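From the perception team
May 26, 2025

In the March issue we wrote that lane tracking in the Korkeo stack would be rewritten. The new version is now running on our test car, and Jytte Vídalín asked me to tell the other teams what has changed and what has not.

The old tracker fitted each painted line separately. This worked well when the paint was fresh, but a seam in the asphalt was often taken for a lane border. The new one, which we call Listden, fits all lines of the road together and asks if they agree on one common direction. A dark seam which crosses the lane at an angle gets a low score and is dropped before the planner receives it.

Branch shadows are still a difficulty. We have added a brightness check along each border, with 7 sample points instead of 2, and the planner now waits for 16 consecutive cycles before it accepts a new border. Jytte would like this number to be lower. I would too, but first we need more replay data from roads with trees.

For the replay work we have chosen a riverside road, with a slope on one side and a railing on the other. The railing is useful to us, as its vertical bars disturb the edge detector more than anything else in our library.

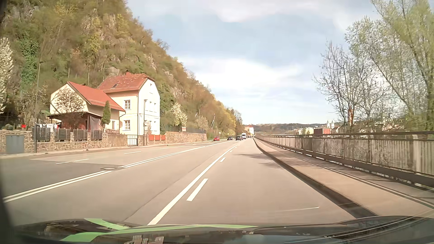
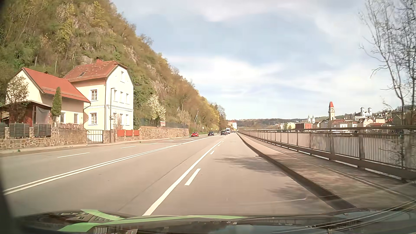
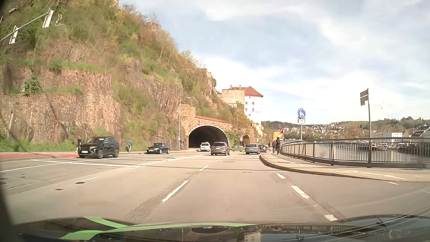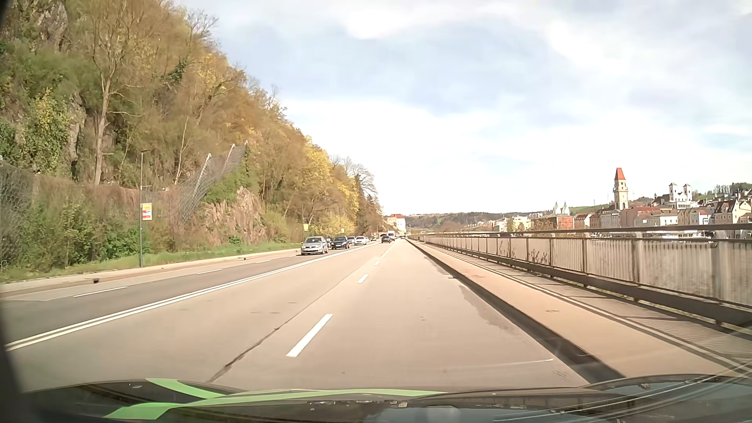

Riverside road, forward view. The tunnel junction is in the third picture.

The replay set has 260 segments at present, and each of them can be opened in the Skunex viewer by its segment number. Please do not edit the labels directly. If you find a border that is wrong, write a comment and choose "geometry" or "class", so that it comes to the right person.

The planner interface is the same as before, with one exception: the confidence field is now given per border and no longer per frame. Teams who read the old field, and this includes the Mogensen simulator, should change to the new one before they update.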